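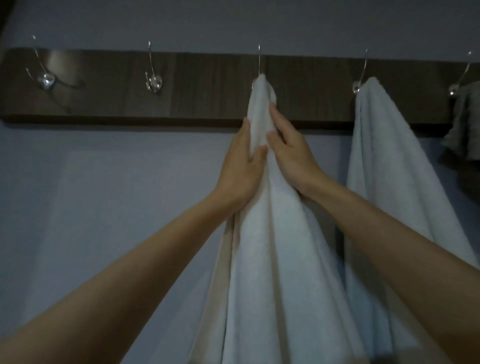 The Tosstead laboratory of the Brustine Institute studies how people handle cloth at home, and how that knowledge can be passed to machines. Its latest study, carried out with the engineering firm Van den Broek, concerns a narrow task: hanging a towel on a wall hook and taking it down again. The head of the study spoke with us in September at the laboratory.

The choice of task was deliberate, the researcher explained. "A cup keeps its shape when you pick it up. A towel has a new shape every time, and most of it is hidden from whoever is holding it. We wanted a job that takes a few seconds and still contains that difficulty."

The team recorded 2,064 short episodes from head height, performed by 18 participants in their own homes. Participants received no instruction on technique. "We asked them to do it as they normally would," the researcher said. "When we wrote a script in the pilot, people slowed down and began to perform."

Two methods of training were then compared. In the first, the system learned from the position of the hands alone. In the second, it also learned to mark the gathered part of the cloth nearest the hook. The second method placed towels more reliably, and the difference was greatest on racks where other towels were already hanging.

"The neighboring towels matter a great deal," the researcher said. "White terry next to white terry is hard to separate in dim light, and a forearm often crosses in front of it. The hands cover the very spot you want to measure."

The results come with limits. Thin fabrics were left out of the study, as were towels with a sewn loop, and the robot trials used only two types of hook. Drullau, the group's second industrial partner, has asked for tests with bathrobes – a request the laboratory is considering for the next phase.

Asked when such a system might be ready for household use, the researcher declined to give a date. "We have a method for one small part of the laundry. The folding group down the hall would like us to hurry."

© Brustine Institute, Tosstead Laboratory | Contact | Privacy | Back to top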